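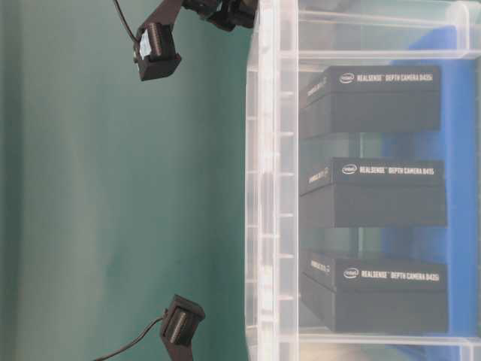 About us

4 min read

Hello! I'm Ilham, and I run Burnach with my friend Edem Atinga. We're a small packing and posting business, so if you make something lovely in your spare room and you've started to dread the queue at the post office, you're the sort of person we had in mind. You send us your stock, we look after it, and when somebody orders from you we box it up and get it out of the door.

I'd been packing orders long before it was my job. My aunt sold candles, and every December I'd be on her landing with a roll of tape round my wrist like a bangle, wrapping jars in old newspaper until my fingers went grey. Edem came from the other end of things. He spent years in the returns room of a shop in Vernham, opening parcels that had gone wrong, and he still can't walk past a badly taped box without picking it up and giving it a little shake.

We started in February with one customer, a soap maker called Aryee, and a garage that belonged to Edem's brother. Aryee's first delivery to us was 105 boxes of soap and we were so proud of ourselves for fitting it all on two shelves. Then the second delivery came and we had nowhere to stand. By the time we moved out there was soap on the windowsill, soap on the freezer and a good deal of soap in my car (which smelt wonderful for a month and then rather less so).

These days we're in a proper unit at the back of Vernham, with 1104 shelf spaces, a kettle and a door wide enough for a pallet. I won't pretend it's glamorous. The floor is cold in the mornings and the radio only gets one station, but there's room to lay things out properly, and that makes more difference to the work than anything else we've bought.

People often ask how we keep everyone's stock straight, and the answer is bins. We're very fond of a see-through bin. You can tell at a glance if it's getting low, you don't have to lift a lid or read a label from across the room, and if something has been put back in the wrong place it tends to show. We tried cardboard ones at first because they were cheaper – they went soft at the corners and we were for ever lifting them down to peer inside. Edem priced up the clear plastic ones three times before he'd let me order them, and now he talks about them as though they were his idea.

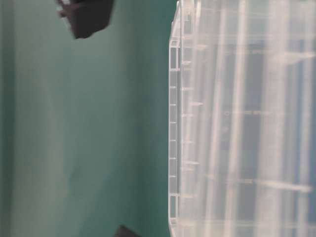

The other thing we care about is keeping the packing surface clear. One order out at a time, everything for that order in front of you, and nothing else there to get muddled up with it. When it's boxed, the surface gets wiped and you start again. It sounds slow, and I thought so too when Edem first insisted on it, but I used to lose whole afternoons hunting for a missing card or a lid that had gone off in somebody else's parcel. I hardly ever do that now.

There are 7 of us in the busy part of the year and fewer when it's quiet. Everybody packs, including me. I do the emails first thing, usually with toast, and then I'm on my feet until the van comes at half past four. Edem does the stock counts and the invoices, and he's the one to ask if you want to know what a thing will cost to send to Norway. He'll tell you to the penny and then he'll tell you how to make the box smaller.

Who do we pack for? Soap, still. Tea, knitting kits, notebooks, a very nice man who makes chess pieces, and a children's hair clip company called Cuter, who joined us last year and have the smallest products we've ever handled. Cuter's best month with us was 1366 orders, and every single one had a handwritten sticker on the front because that's how they like it. I have quite good handwriting now!

We don't do food that needs chilling, and we don't do furniture (we tried one footstool, and we're sorry about the footstool). Anything else, please ask. If your things are already in their own boxes, that's a help, but plenty of our customers send them loose with a bag of tissue paper and a note saying how they'd like it to look. Send us one finished parcel as you'd do it yourself and we'll copy it – ribbon, fold, sticker and all.

We like small businesses and we'd like to go on working with them. There isn't a minimum number of orders, and you won't be tied in for a year. If you send out ten parcels a month, you'll get the same tape and the same care as somebody who sends hundreds, and you'll get me on the phone if something goes astray.

You're welcome to come and have a look round before you decide. Mornings are best, before the big rush, and if you bring a few of your products along we can work out the right size of bin for them while the kettle's on. Drop me or Edem a line through the contact page and say what you make. Parking is round the side, next to the blue gate.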